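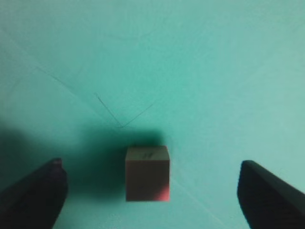
**Category: Short Fiction**

## Tare

The scale at the Kokska weigh station read 40 grams with nothing on it. I logged the error, cleared the pan and ran the calibration again. It read 40 grams.

The procedure for a standing error is on page 15 of the Wuvex manual. Disconnect power. Wait two minutes. Reconnect. If the error persists, subtract it by hand and notify the district office in Suvarna. I notified the office in May and received a form asking for the weight of the fault.

I entered 40 grams.

The reply was dated June 1, 2020. It stated that a fault of that weight was classed as freight and had to be shipped. A label was enclosed, prepaid to Grumoreo - 59 kilometers down the line, end of track.

I put the label on an empty carton and set the carton on the pan. The scale read the weight of the carton plus 40 grams. I signed the manifest, and the evening train took it.

At close I ran the calibration. The scale read zero. I recorded this, then weighed my pencil, my keys and the logbook. Each came out lighter than its last entry, and I corrected the entries in ink.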